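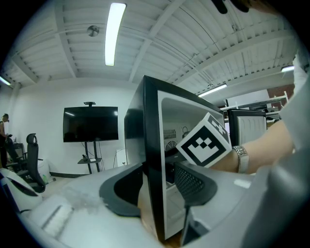 Print | E-mail

Brilthorpe workspace, September progress report

Hello Tuva,

We're in! The tables and boxes came over from Clester in two van loads, and by teatime people were already arguing over the chairs (the one with the headrest is very popular, I may have to start a rota).

On the money side, we've spent 800 of the furniture pot and I've still got 600 set aside for shelving and a proper noticeboard. The big telly is on its rolling stand, so we can wheel it out for talks and push it back to the wall afterwards. Vilgot Magnusson ran our first evening session on it and 12 people came, which I was thrilled with!

We left the ceiling alone, beams and metal decking and all. Björklund quoted us for boarding it over and the price made my eyes water. The long tube lights give plenty of light to work by, though I'd love a couple of lamps for the evenings.

Still to do: tidy the cables along the back wall, label the shelves, and chase Zosus about the second set of keys (I've rung twice). The room should hold roughly 30 for the open evening if we stack the tables, so do come along, I'll save you a seat.

More next month, once the shelving's ordered.

Print this page | E-mail this page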